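Chae-won Yang
July 2021

I've been meaning to write up our spring of learning to bake rye bread for ages, so get comfortable, this is going to be a long thread (sorry to anyone who followed me for the garden stuff, the beans are fine, I'll get back to them).

It started with my neighbor's loaf. She brought it over when my mother was staying with us, wrapped in a dish towel, and it was so dark and so heavy that my mother asked if it was a cake. We ate it with butter and salt standing up in the kitchen. The next morning I went out and bought a bag of Risel whole rye, which is the only kind our little store carries.

My first loaf was a brick. I had kneaded it for ages the way I would a white dough, and it just sat there like wet clay and stuck to everything I own, including my watch. Rye doesn't want that! You stir it with a strong spoon, scrape it into the pan and smooth the top with a wet hand, and then you leave the poor thing alone.

The second loaf was gummy in the middle, and I know why, I cut it while it was warm. I'd read in three different books to wait a full day and I still couldn't do it. The smell, though. You'd have cut it too.
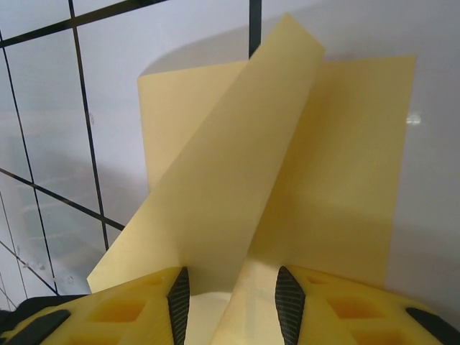
Marit: Wait two days if you can stand it! I slice mine on the second evening and the crumb is so much less sticky. And do you keep your starter in the fridge or out on the counter?

Thank you Marit, two days it is, and I'll report back! The starter lives in the fridge now. Through June I had it on the counter and in the warm weather it went so sour that even my husband noticed, and he puts vinegar on everything. I take it out the night before, give it a big spoonful of rye and enough water to make a loose paste, and by breakfast it's puffy and smells like apples.

Its name is Gudow, by the way. My son chose it and won't explain.

A few of you asked about the pan. Mine is an old narrow one with straight sides, and I grease it with butter and then shake a little rye flour around in there. I tried oil once and had to chip the bread out with a butter knife, so butter from now on.

For the seeds, I soak sunflower and flax overnight in just enough boiling water to cover them. If you put them in dry they drink up the water from the dough and the whole loaf comes out crumbly. I learned that one on a loaf I'd promised to bring to a potluck, of course. People were very kind about it and put a lot of cheese on top. 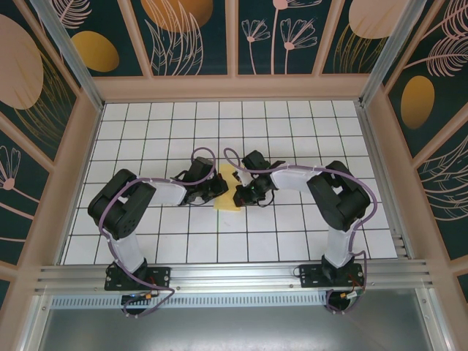 Flotosstead Home Bakers Club

I should have said, this thread goes up on the club page too, so hello to everybody reading it over there! The club is where I got most of my good advice. We swap starters and complain about our ovens, and every so often there's a long, happy argument about caraway. (I'm for it. A teaspoon, crushed a little, so you don't bite down on a whole seed.)

My oven runs hot at the back, so I turn the pan halfway through and lay foil over the top if it's getting too dark. Then it comes out of the pan, cools on the rack, and gets wrapped in a clean towel and put up on the high shelf where I can't see it.

If you have a bit left that's gone hard, grate it and fry the crumbs in butter with some brown sugar. Spoon that over plain yogurt with sour cherries. My mother asks for it on the phone now, as if I could mail it to her.

Next I want to try a loaf with potato in it. If you have a recipe you trust, please send it my way, stained index cards and all.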